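Workroom notebook, Belwood office
September, started 8:40 a.m.
Entry by Wanda Obi
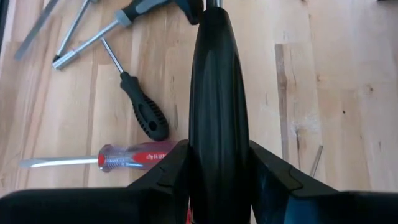 Hand tools on the bench.

Hemance bookkeeping cleanup, continued. Picked up where I stopped after lunch yesterday. The bank account now ties to the statement through the end of July. August is still open.

Difference at the start of the morning was 1019 even. I had been treating it as a missing deposit and went through the deposit slips twice for nothing. It is a customer payment from Dela Peña that was entered against the invoice and then entered again from the bank feed. One copy went to Accounts Receivable, the other straight to Sales. Removed the Sales copy and matched the first to the bank line. July balanced after that.

Checked whether the same thing happened elsewhere. Sorted the Sales account by source and looked at everything that came in from the feed with a customer name on it. Found 4 more, all small, all in May and June. Fixed those and reran the May and June reconciliations. Both still tie, but sales for the second quarter come down, so the sales tax worksheet for that quarter has to be redone before anyone relies on it. I have not touched the filed return. That needs a conversation with the client first.

The feed rule causing this is called "Deposits general." It sends any incoming transfer to Sales without looking for an open invoice. Turned it off at 10:15. Anything that would have gone through it will now sit in the review list, so whoever opens the file next should expect a longer list than usual.

Flindovov next. They sent the fixed asset list as a scan again. Typed it into the depreciation sheet, 16 lines. The delivery van is on there at full purchase price, but the trade-in on the old van was never recorded, so the old one is still being depreciated too. Need the bill of sale. Emailed their office and asked for it along with the loan papers, because the loan balance in the books has not moved since March and the payments are all sitting in Vehicle Expense. I can't split principal and interest until I see the schedule.

Small equipment: they expense anything under their own limit and capitalize the rest, but the limit is not written down anywhere I can find. Last year's file uses one figure in the notes and a different one in the sheet. Left both as they are and flagged the cell in yellow.

Payroll question from Dela Peña came in at 1:30. They want to know if mileage paid to the two drivers goes on the W-2. Depends on whether they are turning in logs. Asked for copies. No answer yet.

Printer in the back is jamming on tray 2. Use tray 1 for anything longer than a page.

Still open:
Hemance, August bank reconciliation
Hemance, second quarter sales tax worksheet
Flindovov, bill of sale and loan schedule
Flindovov, capitalization limit in writing
Dela Peña, mileage logs

Backed up the Hemance file before and after the changes. The earlier copy has "before dup fix" in the name. Please don't work in that one.

Stopped at 4:50.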